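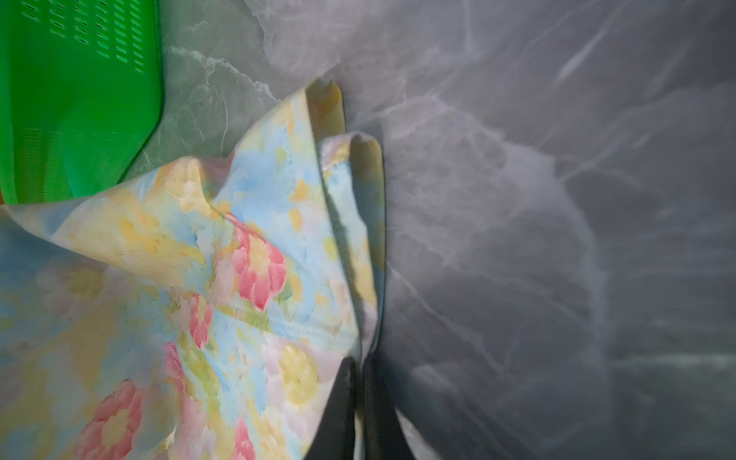 We need people to drive robot arms! I'm Ilse Van Loon and I run data collection at Ploltora, where we're teaching a two-finger gripper to handle household cloth. The learning system picks this up from examples, so somebody has to sit down and do the moves by hand, over and over. We have 2,551 good ones so far and I want a lot more before March.

You'd work the arm from a desk, mostly pinching, lifting and folding — floral prints are my favorites, but you'll see plain stuff too. No robotics background needed. If you've played video games or done any sewing you'll probably get the hang of it fast, though the first afternoon is frustrating for everybody (I dropped the same pillowcase for an hour).

Shifts are 3 hours with a real break in the middle, and they start at 9 a.m. or 1 p.m. Pay is hourly, training included. Fumbled grabs are fine, just mark them as fumbled. Please don't delete them!

Left-handed folks, please apply — almost all our examples come from righties and it shows.

To sign up, send a few lines about yourself to me or Dinesh Lodhi and say which shift you'd like. We have 11 spots. Parking is behind the building, use the Jansen entrance.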